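Kirnness Two-Slot Toaster: 11 Settings, Three of Them Useful

I bought the Kirnness after my old Berham died on a Tuesday, mid-crumpet. It cost 65 dollars, which put it in the awkward middle ground between the toasters that catch fire and the ones that come with an app. 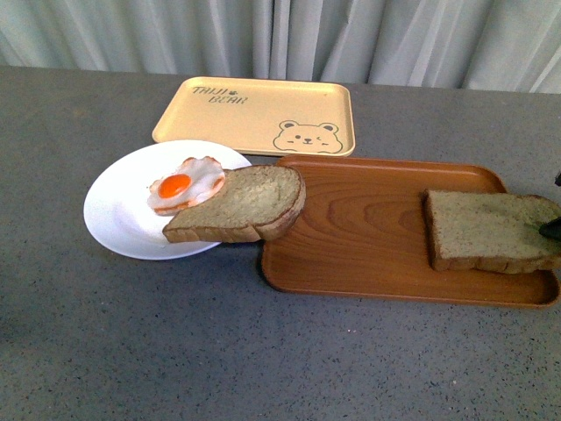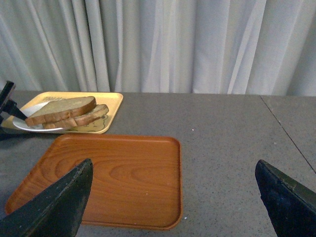
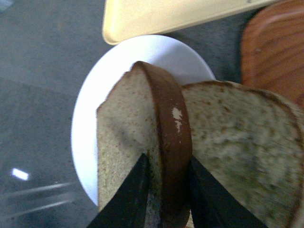 The tray, twice, and a slice of the brown bread.

First, the dial. It goes from 1 to 11, like an amplifier owned by a man in a long divorce. Settings 1 through 4 warm the bread in a spiritual sense. Five, six and seven make toast. Everything past that is for people who want to meet their smoke alarm.

The slots are wide enough for a bagel half, provided you bought a modest bagel. Tall slices stick out of the top and come back with a pale stripe, so you flip them and go again, and now one end has been toasted twice. The Berham had the same problem and cost 50.

I do like the lever. It goes down with a good solid clunk and comes up at a civilized speed, where the Mekonnen my sister owns fires toast at the cabinets. The defrost button works. The cancel button works too, if you press it like you mean it.

Cleaning is the weak spot. The crumb drawer slides out from the back, so you have to turn the whole thing around, and turning it around is what empties the crumb drawer. The cord is also short. Mine reaches the outlet if the toaster sits beside the sink, where the manual asks you in bold not to put it.

Would I buy it again? Probably, on sale. The Stolimow looks nicer but only takes one slice at a time, and I have to be at work by nine.

Three and a half stars. The half is for the clunk.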